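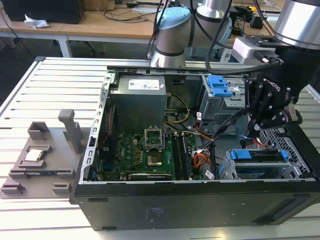 "The socket pins, that's what everybody worries about, and they should"

Anikó Fülöp has her coat on when I get there and takes it off again. She forgot we said 4. It's August, the coat is for the warehouse end, where the big door stays open to the loading side and the fans run all day.

She is the lead technician at Astness, a refurbisher outside Wukodport that takes in office desktops, tests them, swaps what needs swapping and sends them out again to schools, call centers, whoever is buying. Been there since it was three people and a rented van. Now it's 50. And since last winter some of the bench work is done by robot arms, which is what I came to ask her about.

I start with the obvious one. Did anybody lose a job?

"No. But that's the short answer and people don't like the short answer, they think you're hiding something. Nobody got let go. Two people left. One was leaving anyway. The other one, I don't know. He said he didn't want to be the guy who stands next to it. I understood that."

She talks fast and she's up out of the chair a lot. We're in the break room, then we're in the hallway, then we're back in the break room.

What the arms do, for now, is a small slice of the job. Towers come in, get logged, get blown out, get the side panel off. All people. Then a tower goes flat on the robot bench, open side up, and the arms work on the inside. Memory out, memory in. Processor out, processor in. A few of the connectors. Then it goes back to a person, who closes it and boots it.

"Everyone hears robot and thinks the whole computer. You put a computer in one end and a clean one comes out. I wish. It's a few moves. They are the moves we do the most of, that's all."

How many is the most?

"On a good week we move 600 machines through the building. Before, all of that was hands. Now 500 of those still are. So do the math, it's a hundred. Management likes to say the line is automated. The line is not automated. A corner of the line is automated."

The corner has two arms. One has the gripper she mostly talks about, the Robotiq, black, with the jointed fingers. She calls it "the hand" and then corrects herself, then calls it the hand again. The table is one of those slotted aluminum ones, so things can be bolted down and moved and bolted down again, and they've been moved a lot.

The part she's proudest of is a piece of gray plastic. A 3D-printed plate that sits to the left of the tower and holds the loose parts: a pocket for the processor, a long slot for a memory stick, stops and rails so nothing slides. Her bench made it. It went through more versions than she wants to say.

"A person picks up a CPU off a mat and doesn't think. You look, you pinch the edges, you turn it the right way. The arm needs it to be in the same place every single time. So somebody has to make the same place. That was us. The integrator came with a tray, very nice tray, and it was wrong by a little bit, and a little bit is everything."

The integrator is Aigner. She's fair about them. Good engineers, answered the phone. But they had not spent a lot of time inside old office towers.

"They had drawings. We have the thing that got dropped by a courier. We have one where someone put in the wrong screws fifteen years ago. There's always a cable."

Cables come up maybe ten times while we talk. Power cables mostly. In the drawing they run neatly along one side. In a real case they loop over wherever they want, and somebody has to push them out of the way before the arm goes in, or the fingers come down next to the memory slots and there's a bundle of wires right there. So that is a job now. It didn't exist before. It's called prep and it's mostly done by the two people with the best eye for it.

"We call it combing. You comb the machine. When I started nobody would've believed that was a skill."

Is it a good job?

Long pause, for her.

"It's a fine job for an hour. I wouldn't do it for a day. We rotated it from the start because I insisted, and I had to insist twice."

That's the change she wants written down, I think, she comes back to it three times. Before, a technician at Astness had a machine from panel-off to first boot. Your bench, your tower, your name on the slip. If it came back you knew it was yours. Now a machine goes through the robot corner and three sets of hands, if you count the arms as one set, and the slip has initials all over it.

"You lose the feeling of it being finished. I put the panel on, I didn't do the inside. Did I fix that computer? The young ones don't care so much. I care. I had a guy who used to hum when one booted, every time, he'd hum. He doesn't hum at the closing station."

And the good side? There is one, she says, and doesn't want to sound like she's complaining into a recorder.

Thumbs, first. Pressing memory in all day is bad for the thumbs. She holds hers up. Also wrists. Retention brackets, too - the metal frame that clamps down over the processor. Lifting one is nothing. Lifting a hundred in a shift, you feel it when you're trying to open a jar at home.

"My left thumb is better than last year. I'm not a doctor. It's better."

Second, the sockets. On a lot of these boards the contacts are in the socket, on the board, and once the processor is out they are bare. Touch them wrong and they bend. Bend one and the board is scrap, or it's an afternoon under the magnifier for a machine that isn't worth an afternoon.

"The socket pins, that's what everybody worries about, and they should. I've done it. Everyone here has done it. You get tired, you let go a millimeter too early. When they told us the robot would be setting processors I said absolutely not. I said it in the meeting, in front of the Aigner people. I said over my dead body, which was dramatic."

What happend?

"It was bad at first and then it got better than me on a Friday afternoon." She laughs. "Not better than me in the morning. Write that."

She means it got steady. It doesn't get tired at the end of a shift. It also doesn't notice things, and that is where she gets serious. A person opening up a case smells it. Burnt dust, something leaked. A person sees a swollen capacitor while reaching for something else. The arm does what it's been set up to do and will put a perfectly good processor into a board that's dying.

"So we moved the looking to the front. Before anything goes on that table somebody really looks at it, with a light, with a list. It used to be that looking was free, you did it while your hands were working. Now it's a step. It takes time and it's on the spreadsheet as time. Then somebody upstairs asks why this step is so long."

I ask who answers that.

"Me. Every month."

There was a plan, earlier in the year, to put everything the arms do into Multell, which is the tracking software the office side uses. Every pick, every failed pick, against the tower's number. She was for it and then against it and now for half of it. Failed picks, yes, she wants those, they tell her which models are trouble. But the same screen would've shown how long each person took at prep, and closing, next to the arm's time, and she didn't like how that looked.

"A row for the arm and a row for a person. Same color, even. I said take the people off or take me off. They took the people off. For now."

How'd you get your crew to go near it at all?

"I let them be mad. And then I let them name the errors." There's a sheet taped up by the bench with the names. She won't read me most of them. One is "the shrug", when the gripper closes on nothing and carries on. One is "mother-in-law", when it stops above the part and just waits. "After that it was ours a little bit."

Some of them got into it properly. One of the closers, who'd never touched CAD, drew the current slot for the memory sticks at home on her own laptop. She gets paid more now, Fülöp made sure, though it took until spring and there was no title for it so they had to invent one. Fixture tech. She's training a second person.

So more skilled work at one end, and at the other end combing cables.

"Yes. That's it exactly, and I don't have an answer for the combing. Maybe they'll get the arm to do that too. Aigner says maybe. Wires are hard, they're soft, they don't stay where you leave them. I'm not waiting for it."

Would she go back? No arms, everybody on their own bench?

She starts to answer and someone leans in at the door, there's a tower on the bench with a drive cage that won't let the fingers in, do they skip it or pull the cage. Pull it, she says. Then no, wait, which model. Then skip it, do it by hand, I'll do it.

"For some machines I'd go back. The strange ones. We already do, the strange ones never go to the robot, they come to me and one other bench and we fight over them. For the ordinary ones, forty of the same model in a row, same memory, same everything... no. I don't miss that. I thought I'd miss it."

What does she want from the next round? There is one coming, Aigner is quoting for a second table. She has a list on her phone and scrolls through it. More space on the left side for the plates. A better light. Somewhere to put your coffee that isn't near it. A seat in the room when the price gets discussed, she's been promised that one before. And that prep rotation written into the agreement so it doesn't depend on her being around to shout.

She's putting the coat back on while she reads it. The tower with the drive cage is still waiting, and she'd like to get to it before the evening crew does.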